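Pirkik — Wäscheetiketten und Pflegehinweise auf Deutsch

Stand: Juni
Von der Pirkik-Redaktion
14 Mal geteilt · 3 Kommentare

Schön, dass ihr hergefunden habt! Pirkik ist eine Sammlung von Pflegehinweisen für Haustextilien, also für alles, was in einem normalen Haushalt durch die Maschine geht oder eben lieber nicht: Bettwäsche, Handtücher, Strickwaren, Tischdecken, Vorhänge. Angefangen hat das Ganze als Tabelle für den Eigengebrauch, dann kamen Abschriften aus dem Bekanntenkreis dazu, und irgendwann war die Tabelle so lang, dass sie einen Namen brauchte.

Was drin ist

Die Sammlung umfasst 3,000 Einträge. Davon stammen 600 aus älteren Katalogen des Versandhauses Perlow, der Rest wurde direkt vom eingenähten Etikett abgeschrieben. Jeder Eintrag hat diese Felder:

- artikel: Bezeichnung in Alltagssprache, z. B. Kissenbezug oder Fingerhandschuh
- material: Faserangabe, so wie sie auf dem Etikett steht, auch mit Tippfehlern
- temperatur: Höchsttemperatur in Grad, leer bei Handwäsche
- trocknen: Leine, liegend, Trockner oder unbekannt
- hinweis: der Originaltext im Wortlaut

Bei der Temperatur kommt 40 mit Abstand am häufigsten vor. Wer Durchschnittswerte bilden möchte, sollte die leeren Felder vorher aussortieren, sonst rechnet manches Programm sie als null mit, und dann sieht es so aus, als würde halb Deutschland in Eiswasser waschen.

Weiße Wäsche hat eine eigene Kategorie bekommen, und darin stehen Strickteile und glatte Tücher getrennt — bei den Hinweisen zum Trocknen gehen die beiden nämlich weit auseinander.

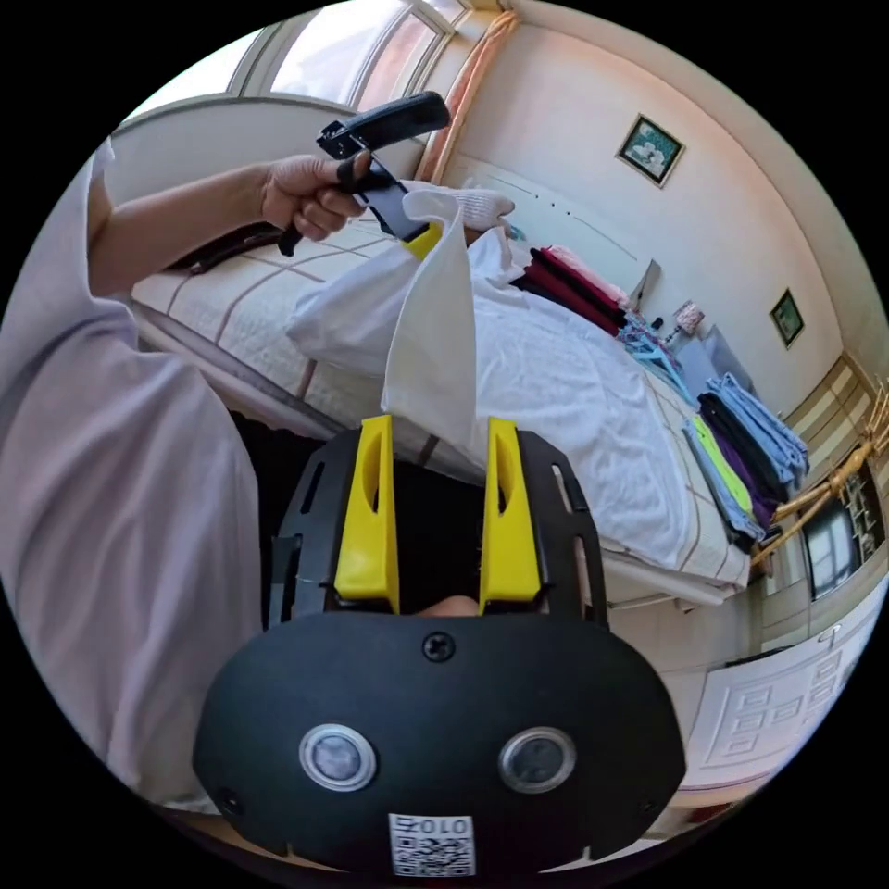 Bekannte Lücken

Bei 56 Einträgen war das Etikett so ausgewaschen, dass nur noch die Symbole zu entziffern waren. Sie tragen im Feld hinweis das Wort "unleserlich" und sind ansonsten vollständig. Seide und Leder fehlen fast ganz, Wolle ist ordentlich vertreten, bei Mischgeweben gehen die Schreibweisen kunterbunt durcheinander. Wir haben lange überlegt, ob wir das vereinheitlichen, und es dann gelassen, weil sich so noch nachvollziehen lässt, wie die Hersteller ihre Etiketten beschriften.

Verwendung

Die Datei ist mit Semikolon getrennt und in UTF-8 gespeichert. Wer sie mit Nevora öffnet, stellt beim Import bitte das Trennzeichen um. Für die Aufteilung nach Materialgruppen liegt im Ordner "extras" die Mudaliar-Liste bei, die könnt ihr über das Feld material anhängen.

Korrekturen und neue Abschriften nehmen wir sehr gern — am liebsten mit dem vollen Wortlaut, auch wenn der Hinweis noch so umständlich klingt.

Kontakt · © Pirkik · Nach oben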